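Ticket: Box lid will not stay seated
Opened by: Rafia Jatoi
Assigned to: Prasetyo Raju
Location: Zallunville, packing room
Status: Open, waiting on stock

Reported problem

Rafia, Thursday, 10:17
The lids on the new Histska boxes ride up after closing. I close one, set it on the shelf, and when I come back there is a gap along one long side. The old boxes did not do this. I have 60 of the new ones and need to know if I can use them for the July sample sets.

First reply

Prasetyo, 10:40
Please try these and write back with what you get.

1. Take everything out, including the tissue, and close the box empty. If the lid still lifts, the contents are not the cause.

2. Turn the lid end for end and close it again. The Histska lids are cut slightly longer on one side and only sit flat one way.

3. Press on all four corners, then run a thumb along the long sides. Look for the thin lip where the lid meets the base. It should be even.

Rafia, 11:25
Did all three on one box. Empty, it closes fine. Turning the lid made a small difference. Box is on the wood table now, closed. The top has a few faint scuffs but no printing or labels, so I can't tell which batch it came from.

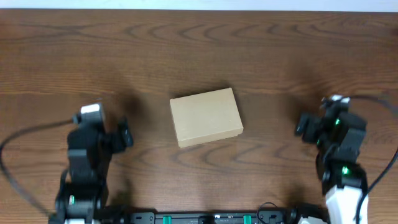 Second reply

Prasetyo, 11:50
Thanks. Scuffs on the top don't matter for this. Batch number is on the outer carton, on the short end, if you still have it. What is going inside? Hye-jin's packing sheet says one layer of tissue under the samples and one over.

Rafia, 12:05
Carton went out with the recycling. We were using 2 layers over the top. In-ho said the samples rattled otherwise.

Test

Prasetyo, 2:10 pm
Packed 10 boxes with In-ho, five with a single top layer and five with double. Left them stacked on the shelf for an hour. All the single-layer ones stayed shut. Three of the double-layer ones had lifted on a long side. Same lids, same way around.

The base is a little shallower than the Yoo boxes we had before, so the extra tissue pushes the lid up.

Next steps

Go back to one layer on top. For the rattle, use the thinner Ara pads under the samples. Kyung-hwa Hwang has 17 left and is ordering more. Leaving this open until they arrive.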